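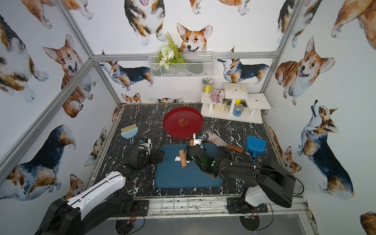
Von: Mal-soon Do
An: Sollside-Liste (Kleine Küchen)
Betreff: Re: Backecke – Tapete, dunkle Platte und wohin mit dem ganzen Kram?

Hallo Ketsara, hallo zusammen,

Ketsara Kaewmanee schrieb am 15. April:

> Ihr Lieben,
> ich richte gerade meine Backecke neu ein und komme nicht weiter. Ich
> liebäugle mit einer gemusterten Tapete (mein Mann sagt Kinderzimmer, ich
> sage gute Laune), und als Arbeitsfläche hätte ich gern etwas Dunkles
> in Marmoroptik. Jetzt meine Fragen: Sieht man auf Schwarz nicht jedes
> Stäubchen Mehl? Und wo lasst ihr die kleinen Sachen, also Dosen, Gläser,
> Besen? Hängeschränke will ich auf keinen Fall.
> Mal-soon, du hattest doch mal etwas von Hunden an der Wand erzählt?
> Liebe Grüße
> Ketsara

Ja, Hunde an der Wand, und zwar Corgis! Lauter Corgis, wie mit Wasserfarbe gemalt, braun-weiß und dreifarbig, an der Rückwand und auch an den Seiten. Ich würde sie sofort wieder nehmen. Ein Kopf mit riesigen Ohren guckt bei uns genau über dem weißen Drahtkorb hervor, der an der Rückwand hängt. Das war übrigens Glück, beim Anbringen des Korbs habe ich nur auf die Höhe geachtet und den Hund erst hinterher bemerkt. Im Korb stecken Farn und weiße Blüten, alles künstlich, bei mir geht jede echte Pflanze ein (mein Basilikum vom letzten August lassen wir mal beiseite).

Zur Tapete noch ein Rat: Leg die Bahnen vorher auf dem Boden aus und schau, welches Tier wohin kommt. In der Ecke oben links ist jetzt ein Corgi, von dem nur ein Teil auf die Wand gepasst hat, und oben rechts noch einer. Mich stört es nicht, aber du bist da ja genauer als ich. Eine Rolle von Uker hat mir gerade so gereicht, mit Verschnitt war am Ende noch ein Streifen von 16 cm übrig, der klebt jetzt innen in der Besteckschublade.

Und das Mehl auf Schwarz: ja, sieht man. Man sieht es sogar sehr gut, und inzwischen finde ich das praktisch, weil ich auf der hellen Platte früher immer dachte, es sei sauber, und dann klebte der Ärmel. Die weißen Adern verstecken ein bisschen was, aber verlass dich nicht drauf. Ich habe deswegen einen kleinen Handfeger mit hellblauem Griff und beigen Borsten, der liegt bei mir links, gleich neben dem großen roten Tablett. Eine kleine Schaufel in Hellblau gehört auch dazu. Bitte nur für die Platte nehmen und nicht für den Fußboden! Ich habe das in unserem Haushalt mehrfach laut sagen müssen.

Das rote Tablett ist rund, mit hochgezogenem Rand, und hat in der Mitte schon eine kleine Macke. Bei mir kommt da alles drauf, was auskühlen darf. Geschnitten wird darauf nicht mehr, seit ich mich über die Macke geärgert habe.

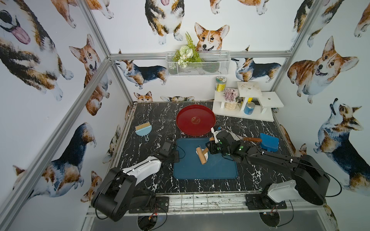
Lesezeit: 2 Minuten

Zum Ausrollen nehme ich das dunkelblaue Tablett in der Mitte und lege auch das Nudelholz darauf, dann kullert es mir nicht über die Platte. Für Kekse reicht die Fläche gut, für einen Strudel natürlich nie im Leben. Das Messer mit dem Holzgriff und der breiten, hellen Klinge ist mein Liebling, damit teile ich Teig und schiebe danach gleich die Reste zusammen. Rechts habe ich gern die blaue Plastikdose mit Deckel in Reichweite, da wandert hinein, was noch in den Kühlschrank soll.

Jetzt zu deinem Kram. Ich habe hinten rechts in der Ecke ein weißes Holzregal mit Stufen stehen, ganz niedrig, mehr ein Treppchen als ein Regal. Bei Adomov lag so etwas für 283 Kronen, bei Yoo wollten sie 400 haben, und ich konnte beim besten Willen keinen Unterschied finden. Unten drunter passt eine blaue Dose, das Glas mit dem gelb-grünen Etikett wandert mal auf die Stufe, mal hinters Regal an die Wand, und der cremefarbene Topf mit der rosa-lila Kunstpflanze darf auch mit. Ob die Löcher oben im Regal zu irgendetwas gut sind, weiß ich bis heute nicht. Kochlöffel? Reagenzgläser? Wenn jemand aus der Liste das weiß, bitte melden.

Was ich anders machen würde: den Korb etwas tiefer hängen. So wie er jetzt ist, komme ich nur mit gestrecktem Arm an den Farn, und Kunstblumen stauben in der Küche leider wie verrückt ein. Ich dusche sie alle paar Wochen in der Badewanne ab, mit lauwarmem Wasser und einem Tropfen Spülmittel, und lege sie über Nacht auf ein Handtuch.

Schick doch bitte die Maße von deiner Ecke, Ketsara, vor allem die Tiefe! Und welches Muster es werden soll, hast du auch nicht verraten – falls es Katzen sind, müssen wir reden.

Liebe Grüße
Mal-soon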